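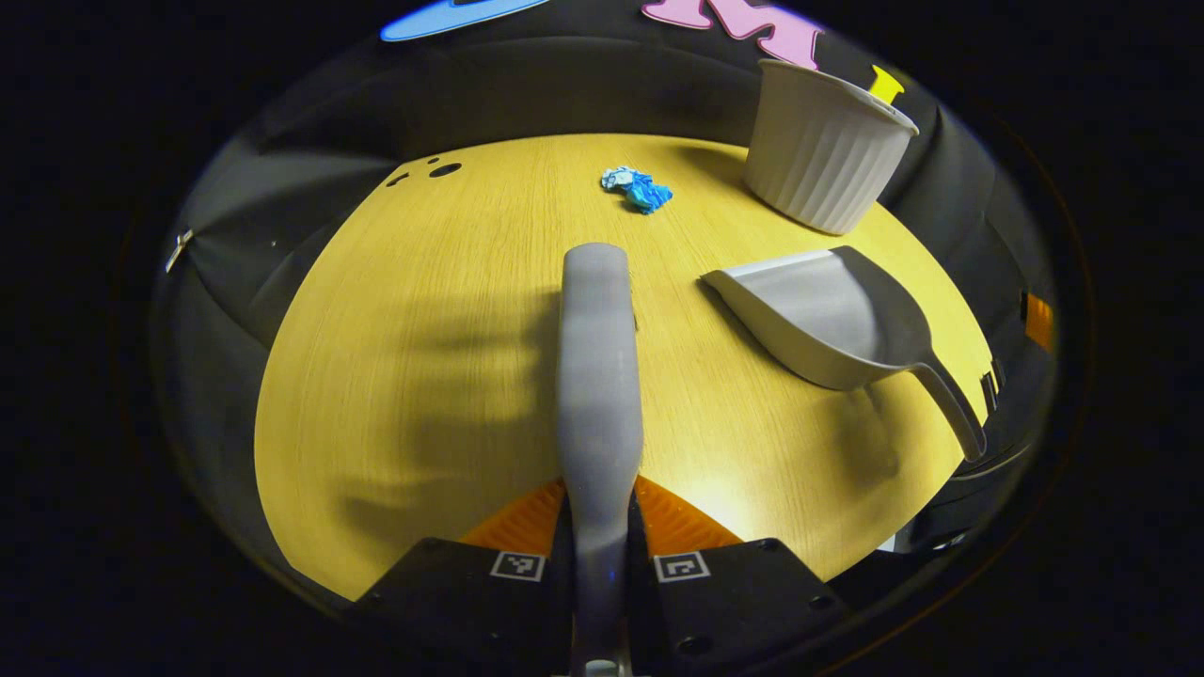 Figure 1. Round wooden table with a light gray dustpan.

Does a Tidy Room Help You Study? A Report on the Clean Desk Claim
Stenstead College, Study Skills Project
Submitted 27th March

Background

Every study guide I was given in my first year told me to clear my desk before I started work. The Stenstead library handout says it, the Huster planner says it on the inside cover, and the Begum Hall welcome pack says it twice. None of them says how anyone knows. I wanted to find out whether students who tidy up first get more done, or whether this is one of those pieces of advice that gets passed along because it sounds like something a parent would say.

I should admit that my own desk is a mess and that I would have been pleased to find the advice was wrong. I have tried to keep that out of the results.

What I did

I asked for students in Begum Hall and got 24. Each one did two study sessions in the same ground floor room. In one session the table was cleared and wiped before they sat down. In the other it was covered with the sort of thing that collects on a shared table: old flyers, mugs, a tangle of chargers, someone's coat. Half of the group had the clean table first and half had the messy one first.

The task was the same length both times. Students read a chapter from a history textbook and then wrote down everything they could remember, without looking back. I used two different chapters so that they were not reading the same one again, and I swapped which chapter went with which table. I scored the notes against a list of main points I had made ahead of time. Everyone also filled in a short form about how well they thought they had done.

The Porel study app, which a lot of people in the hall use, claims on its sign-up page that a clear space leads to "deeper focus." It mentions a survey of 3,000 users. I wrote to ask for the survey questions and got an automatic reply. As far as I can tell, the users were asked whether they felt more focused, and that is a different question from whether they learned anything.

Results

The scores for the two tables were close. A few students did clearly better at the clean one, a few did clearly better at the messy one, and most were within a point or two of their own other score. The order made more of a difference than the table did. People tended to do better the second time, probably from knowing what was coming.

The forms told another story. Most students believed they had done better at the clean table, and that included several whose scores had gone down. When I talked to them afterward they seemed sure of it. One said the mess had "been in my head the whole time," although her messy table score was the higher of the two.

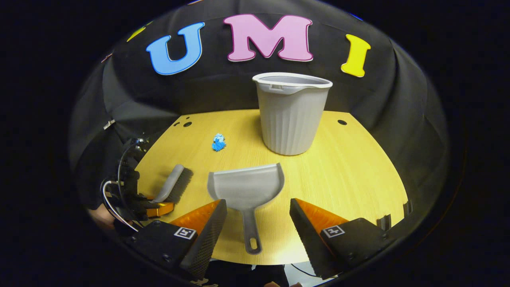
Clutter turned out to be hard to define, and I think this is the weakest part of my project. I had treated it as things lying on the table, but a student looking up from a book sees the wall as well as the table. A tabletop with a plain black cloth behind it would count as tidy under my rules, and it would still count as tidy with big foam letters in blue, pink and yellow fixed to the cloth. I doubt that those two would feel the same to someone trying to read. The guides don't deal with this either. They say "clear your space" and leave it there, so a person could follow the advice to the letter and still be facing a wall of bright posters.

Problems with the study

The group was small and came from one hall. They all knew what I was testing, because it is hard to hide a pile of mugs, and I think some of them tried harder at the messy table to prove a point. I marked the notes myself. I did not know which table went with which sheet while marking, but I did recognize some handwriting.

The mess was also my mess. A student's own clutter might bother them less, since they know what it is, or more, if half of it is overdue work. I have no way to tell from this.

What I would say to the study guides

If clearing the table makes you feel ready, it costs very little and I see no harm in it. I would take out the promise that you will remember more – my results don't support it, and I could not find where the guides got it from. I plan to repeat the test in April using students' own desks, with someone else doing the marking.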